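Nine Years of Saving for a Countertop

We moved into the house in Jasulbridge nine years ago, and the kitchen counter was on the list of things to replace by the end of the first summer. It was replaced this January. In between we had a new roof, a sewer line, two cars and a long stretch when neither of us wanted to spend money on anything.

I kept a folder through most of it, and a few people have asked me what we paid and how we picked. I'll put down what I have.

The old counter was laminate, tan with a darker speckle, and it had swollen next to the sink before we ever owned it. The previous owners had run a bead of caulk over the swollen part. We ran another bead over theirs. By last fall there were four layers in there and a seam wide enough to lose a butter knife in. I did lose one. It was under the cabinet when the old top came off, along with a spelling test that belonged to a child I don't know.

I started with the big showroom out past the highway and didn't like it. They wanted an email address before they would talk about a price, and the samples were the size of a playing card. You can't tell anything about a piece of stone from a sample that size. A slab that looks plain brown in your hand may have a white streak running through it the width of your arm, and that streak could end up next to the stove or in the offcut pile depending on who does the layout.

Arach was better. It's a stone yard, so you walk around outdoors in boots and look at the slabs standing up in racks. Nothing has a price tag, but if you ask, a person tells you. I went three times. The first time I went at noon and liked everything. The second time was late in the afternoon under heavy cloud, and I crossed off more than half of what I had written down. If I were giving one piece of advice to anybody doing this, it would be to look at the slab in bad light, because that's the light you'll have most mornings in winter.

Dark or light was the real argument in our house. My wife grew up with a black granite counter that showed every crumb and every drop of hard water, and she did not want to spend her life wiping. I grew up with white tile, and what I remember is the grout. My position was that dark stone makes a small kitchen feel settled. Her position was that it makes a small kitchen feel small. We went back and forth for most of October and settled on something brown, with enough pattern in it that a few crumbs can hide. 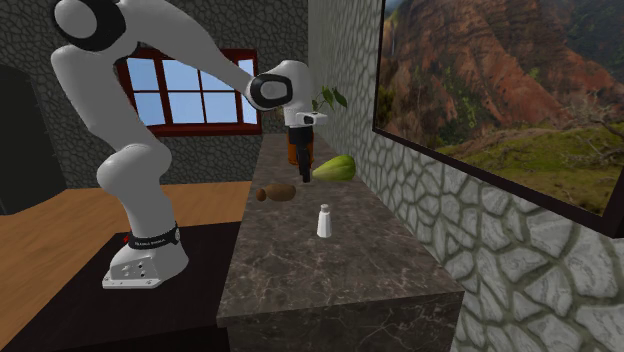
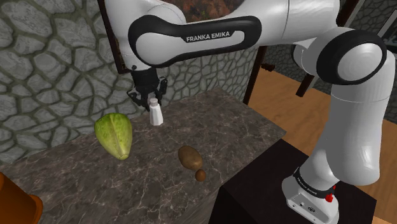

Two renderings of a white robot arm over a stone counter.

Then there was marble. I wanted it and I didn't get it. I had read a lot about how marble ages well and how kitchens in old houses have had it for a hundred years. That may all be so, but we cook with a lot of lime and vinegar, and acid dulls the polish on marble very quickly. The man at Arach gave me a broken piece to take home and told me to be mean to it. I left half a lime face down on it overnight. In the morning there was a dull ring that I could feel with a fingernail. I've kept the piece as a trivet, and the ring doesn't bother me on a trivet. On a whole counter I think I'd have looked at nothing else.

So we bought granite, a brown one with some gray and rust color running through it. The slab was $1,389. It came from the back row and had a chipped corner, which took it down in price, and the chip was in a part we were going to cut away anyway.

The slab is the cheap part. I wish I had understood this earlier, as I spent weeks worrying over differences between stones that didn't matter much once the fabrication quote came in. Cutting, edging, the sink opening, delivery and setting came to $3,877 from Wannasri, which is a small shop with one saw and a waiting list. I had two other quotes. One was lower and didn't include the sink cutout. The other was higher and the estimator never got out of his truck.

Removing the old top was another $600, and I should have done that myself. It took two men less than an hour. The screws were all reachable from below, and the only hard part was the caulk, about which I already knew more than they did.

The person who measured for us was Hậu Trịnh, who has been at Wannasri a long time and takes everything twice with a tape even though the shop has a laser. He found that our back wall bows out in the middle. He asked whether I wanted the stone cut to follow the wall or cut straight with the gap covered by a backsplash. I said straight. He said most people say straight and then don't buy the backsplash. We haven't bought the backsplash.

The edge took me longer than it should have. There is a board in the shop with every profile on it, and after a while they all look like the end of a loaf of bread. We took the plainest one, a square edge with the corner eased so it doesn't chip or hurt your hip. The fancier ones cost more per foot and hold flour.

We were without a sink for four days. I had planned on two. We washed dishes in the bathtub — I don't recommend it, mostly for the knees — and ate sandwiches. If you have a laundry sink, clear it out before they come.

As for living with it, I have less to report than I expected. The stone is cold in the morning and I like rolling dough on it. It's louder than laminate, and a glass set down hard makes me look up every time. We sealed it once with a bottle of Momell that the shop sold us, a job of wiping on, waiting and wiping off. The test is to put a spoonful of water on it and see if it darkens. Ours darkened a little by the sink after the first coat, so I did that end again.

My wife says it still looks dark to her in the evening. She has moved a lamp onto it, at the end by the window, and that helps.

Next is the faucet, which was supposed to be reused and started dripping the week after the plumber put it back. I have a new folder for that.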